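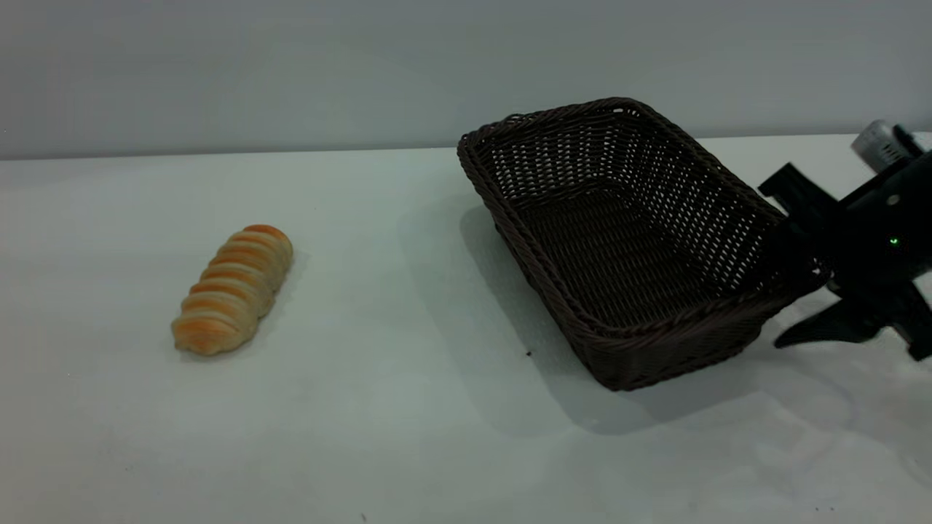
Packing bench: spiral roll, wicker basket and open gripper.

Sultach Basket Packing Records: Data Card

Version dated Jun 28, 2023

Summary
This release contains 604 recorded packing trials and 77 shift logs from the Skiststead bakery site. It was prepared by the Lirnitico workplace program for readers who study how automated packing changes daily work on a bakery floor.

Contents
trials/ one folder per trial, with still images and an outcome sheet
shifts/ task logs kept by packing staff, one file per shift
survey/ written answers from staff, names removed
notes/ site rules in force during the recording period

Task
Each trial concerns one bread item and one basket on a white tabletop. Items and baskets were set out by staff. A trial is marked complete when the item lies inside the basket without visible damage to the crust. Trials stopped by a staff member are kept and marked "stopped."

Changes to work
Before the trials, packing staff filled baskets by hand for the whole shift. Under the trial schedule, the same staff divided their time between hand packing, checking finished baskets and restarting the arm. Staff positions and hours of pay were not reduced during the trials. Several survey answers report less reaching and lifting. Others report that waiting on the machine was tiring and that checking work allowed less conversation with coworkers. Both kinds of answers are included in full.

Consent
Staff took part by choice and could withdraw their logs until the end of October. Supervisors did not have access to individual survey answers.

Known limits
Soft and filled pastries are not covered. Shift logs differ in detail, and 70 trials have no matching log entry. Night shifts were not recorded.

Use
The records may be used for research and training. They may not be used to rate individual workers or to set packing quotas. Please cite the collection as "Sultach Basket Packing Records, Lirnitico."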